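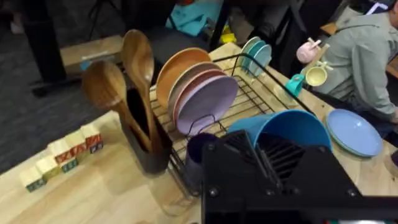 Figure 1. Plates and utensils in a wire dish rack on a wooden table.

Where the Water Goes: A Small Study of Household Water Use at Vorkuvholm

Final project report, Introduction to Environmental Measurement
Submitted Jul 7, 2024

Summary

This project measured the indoor water use of one shared student house, Ye House, over 13 days. The main water meter was read every morning and every night, and the residents filled in a log for showers, laundry, and dishwashing. The house used 2810 gallons in that time. Showers were the largest use in the log and toilets were probably second. Dishwashing, which most residents had guessed would be near the top, was a small part of the total. The night readings also showed a slow leak, which was traced to an upstairs toilet. A second house, Amow House, was part of the original plan but had to be dropped.

Background

Vorkuvholm is a group of older houses rented by the room to students. Water is included in the rent, so the people who live there never see a water bill. The houses were built at different times and have been fixed up in pieces. Ye House has a newer washing machine and old toilets. Amow House has the reverse.

The project started with a disagreement over the kitchen sink. Ye House has no dishwasher, and there is a note over the faucet asking people not to let it run. Some residents thought the note mattered a lot and others thought the showers made it pointless. This seemed like a question that could be answered with a meter and some patience.

Most public advice on saving water is written for single families who own their homes. It often assumes a lawn, a dishwasher, and the right to replace fixtures. Renters in a shared house have fewer choices. They can change habits and report problems, and that is close to the whole list. Part of the aim was to find out which of those would do more.

Questions

The report tries to answer the following:

How much water does the house use in total, and per person?
Which activities use the most?
How good are residents at guessing their own use?
Is any water being lost when no one is using it?

Method

Ye House has seven residents and all of them agreed to take part. The main meter is in a box by the front walk. It has a dial and a row of digits, and it can be read to a fraction of a gallon if the glass is clean. Readings were taken once early in the morning before the first shower and once late at night after the last person had gone up. Both readings were written on paper and copied into a spreadsheet the same day.

Paper logs were taped up in both bathrooms and in the laundry closet, and one was put on the side of the refrigerator. For a shower, people wrote the start and end time. For laundry, they marked the cycle. For dishes, they wrote the start and end time and whether the faucet was left running or the sink was filled.

To turn minutes into gallons, the flow at each shower and faucet was measured with a bucket and a stopwatch. Each fixture was tested three times and the middle value was used. The washing machine was measured by reading the main meter before and after a load with everything else turned off. This was done for the two cycles people use most.

Toilets were not logged. The first version of the log had a column for them, but residents said they would not fill it in, and a column that is half filled in is worse than none. Toilet use was estimated from what was left over after the other uses were subtracted.

A clip-on flow sensor sold under the name Stisolix was borrowed from the course equipment shelf. It was meant to go on the kitchen supply line and record use without the paper log. The line under the sink turned out to be a flexible hose, and the sensor needs a straight rigid pipe. It was moved to the cold line in the laundry closet, where it worked, but the data only repeated what the meter tests had already shown. Those data are not used below.

Before the readings began, each resident was asked to rank showers, toilets, laundry, dishes, and "other" from most to least water used.

Results

Total use. The house used 2810 gallons over the 13 days. Divided evenly, this is a little under 31 gallons per person per day. Use was uneven from day to day. The lowest days were ones when several residents were away until evening, and the highest came when two people did all their bedding at once.

Showers. Showers were the largest logged use by a wide margin. The upstairs shower had a clearly higher flow than the downstairs one, and it was also the one people preferred. The length of showers varied more between people than it did from day to day. In other words, someone who took a long shower at the start of the study generally took long ones to the end.

Toilets. The leftover amount was the second largest share. It includes toilets, hand washing, tooth brushing, and anything that people forgot to log, so it should be read as an upper limit for toilets.

Laundry. Laundry came third. The difference between the two common cycles was smaller than expected. Half-full loads were common, and the machine did not use much less water for them.

Dishes. Dishwashing was fourth. People who filled the sink used less water than people who let the faucet run, but there were exceptions. A resident who washed a single bowl under a thin stream used less than it would have taken to fill the sink. For a full dinner's worth of pots and plates, filling the sink was better every time it was logged.

Guesses. Most residents ranked dishes first or second. Nearly everyone ranked toilets too low. Showers were ranked high by everyone. In the talk afterward, people said they thought of dishes as a big use because they stand at the sink and watch the water go down.

Losses. On most nights the meter moved a little between the late reading and the early one. Some of that was normal use, such as a glass of water or a trip to the bathroom. On the last nights of the study a second check was made with all residents asked to hold off for an hour, and the dial still crept. Dye tablets were put in both toilet tanks, and color showed up in the upstairs bowl without flushing. If the leak ran at the same rate for the whole study, it wasted nearly 100 gallons.

Discussion

The argument over the kitchen note can be settled in part. Filling the sink for a big load does save water, but the amount is small next to the showers. A shorter shower by the longest user in the house would save more than a perfect score on dishes from everybody.

The leak is the more useful finding. It ran all day, it made almost no sound, and it would not have shown up in any survey of habits. It can be found with a cheap test that takes a few minutes. The flapper in the tank was old and stiff. A repair request was sent to the rental office, and the part had not been replaced when this report was written.

Problems with the study

The logs depended on people remembering. The refrigerator log was used well in the first days and less well later, and some entries had a start time with no end time. Where that happened, the resident's own average was filled in.

People also knew they were being measured. A few said they took shorter showers than usual, at least at first. The readings do not show a clear drop, but there was no earlier period to compare them with.

Amow House was dropped early. Its meter box was under a parked trailer and the cover could not be lifted. The residents there had already filled in the ranking form, and their answers looked a lot like those from Ye House, but without readings there was nothing to check them against.

The study covered early summer only. Two residents will be gone in August and the house may use less then. Winter use could also be different if people take longer showers when it is cold.

Suggestions for Ye House

Replace the upstairs toilet flapper and repeat the dye test after the repair.
Ask the rental office for a low-flow shower head for the upstairs bathroom.
Wait for a full load before running the washing machine.
Keep the note over the sink, but change it to say that the sink should be filled for big loads.

Further work

The meter readings will continue once a week through August. If the leak is repaired, the night readings should show it. A future group could repeat the study at Amow House once the trailer is moved, and should test the toilets on the first day instead of the last.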